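Reading time: 3 min

Review: Kullarov Bench Practice Guide for Hand-Held Grippers, second edition

The Kullarov guide covers the use of hand-held parallel grippers in manipulation work: inspection, object setup, recording limits and logging. It runs to 96 pages, ring bound, with a laminated checklist inside the back cover. I used it at the Bendville lab through July, on small-container tasks with clear plastic boxes.

Section 2, on linkage checks, is the strongest. It asks for a look at every bushing and every open hole before each block of takes, with play at any pivot recorded as pass or fail. Earlier guides, including the Zarnmont sheet we used before, check only the finger pads. Wear at a pivot shows up as an offset at the tip, and the sheet never catches it.

Section 4 deals with transparent objects. A hinged lid must be logged as its own item, with its own start state, and the approach path has to clear the lid as well as the walls. The rule is short and can be applied without interpretation. 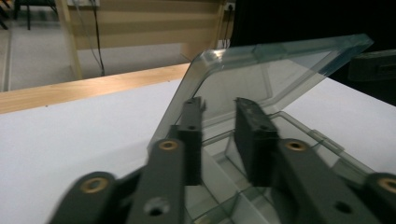
Fingers over the open box, lid tilted back.

The lighting rule in the same section is weaker. It calls for "even overhead light" and gives no limit for glare on clear edges. Molded rims and dividers return bright highlights under such light, and two operators can reach different verdicts on the same setup. A reference card with accepted and rejected views would fix this.

Section 5 sets a block limit of 60 takes per operator, followed by a break and a repeat of the linkage check. We logged 400 takes under this rule. The added check time is small, and the log format makes it easy to trace a fault back to a block.

Pad condition is in section 6. The guide requires tips to be inspected for residue and scuffing, and cleaned or replaced before the next block. It doesn't say how much scuffing is acceptable. Parts left on the table near the box, such as vials, must be listed in the start state even when the task doesn't use them.
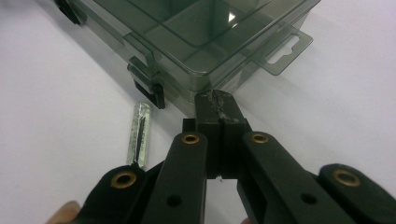
Amissah disagrees on the pad rule and would leave the threshold out entirely, on the grounds that a fixed number pushes operators to keep a marginal pad in service until it fails. The better course, in that view, is to replace pads at every block change and drop the judgment call. That is workable where pads are cheap and in stock. Smaller labs will still want a limit in print.

The index is poor. "Latch" has no entry, although latches are covered under closures in section 4. The checklist is printed in gray on white and is hard to read at arm's length.

Recommended for labs that share grippers between operators. Labs with one operator can take sections 2 and 6 and skip the rest.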